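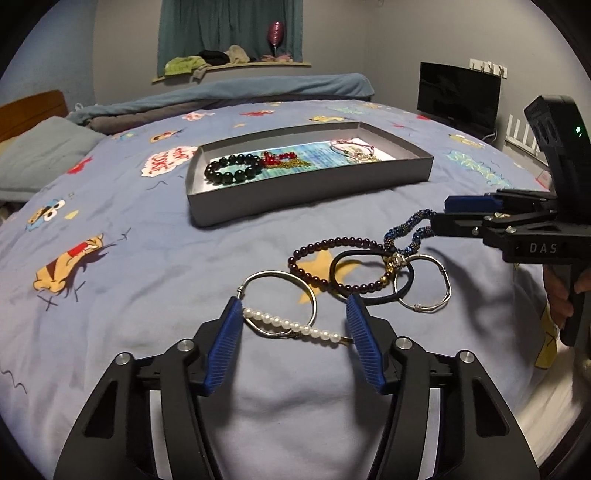 Subject: Re: [tilldale-beads] Restringing, knots and the November swap
From: Gifty Agbenyega
To: tilldale-beads list

Hello Holger, and hello everybody else who is reading along with a cup of something warm,

I meant to answer this on the same evening it came in, but my sister called, and you know how that goes. Let me take your questions in the order you asked them.

Holger Berge wrote:
> Dear all, I have inherited a box of my aunt's necklaces and bracelets
> and nearly all the strings are tired. Two broke in my hand. What do
> people use now? The shop sold me nylon thread but it frays when I pull
> it through the smaller beads. Also, do I really need to knot between
> every bead? And is the swap at Quansah Hall again, or has it moved to
> Temovthorpe? I can bring the odd beads if anyone wants them.
> Holger

First, the thread. Nylon is fine, and I have used it for years, but it does fray if the holes have rough edges, and older glass beads very often do. What I do is run a bead reamer through each one, under a little water, and then wipe it dry before I string anything. It is slow work. I put the radio on. For heavier stone beads I have gone over to a braided line that I order on a spool of 80 yards, and one spool has lasted me through two winters and most of my niece's school friends.

If your thread is still fraying after that, try going down one size and passing it through twice. A dab of clear nail polish on the last inch makes a perfectly good needle once it has dried — my mother did it that way and never owned a beading needle in her life.

Second, the knots. For pearls, yes, I would knot between every one, so they don't rub and so you only lose one if the string goes. For glass and wood I don't bother, except for a knot on either side of a charm or a pendant to keep it sitting where it should. On a bracelet of 7 inches, leave yourself a good 16 inches of thread if you are knotting. I know it sounds like a lot. I have run short with four beads to go, and I said some words I won't put on this list.

For stretchy bracelets, please pull the elastic gently a few times before you tie it off, or it will go slack within a week. A surgeon's knot, a tiny drop of glue, and then tuck it inside the nearest bead with a big enough hole.

Third, the swap. It is at Quansah Hall, same as last time, on the Saturday, doors at 9 in the morning. Temovthorpe was talked about but their room has stairs, and several of us are past wanting to haul boxes up them. Do bring the odd beads! Somebody always wants odd beads, and I am looking for dark blue ones myself, medium size, to finish a rope I started back in the spring. Clasps too, if you have spare ones in that box, as mine all seem to be either enormous or missing their other half.

One more thing before I let you go. Please photograph your aunt's pieces before you cut anything. I took apart a three-strand necklace once without doing that, and I had the beads sorted in egg cartons for months while I tried to remember which strand had the little spacers. A piece of masking tape on the end of each strand helps as well.

If anyone has used the Flultus bead boards with the gray lining, I would love to hear whether the lining stays put. I am tempted, but mine is only a tray with an old towel in it and it has done me well enough so far.

Warmly,
Gifty

PS. Holger, I have a spare reamer you can borrow. I'll put it in my bag for the swap.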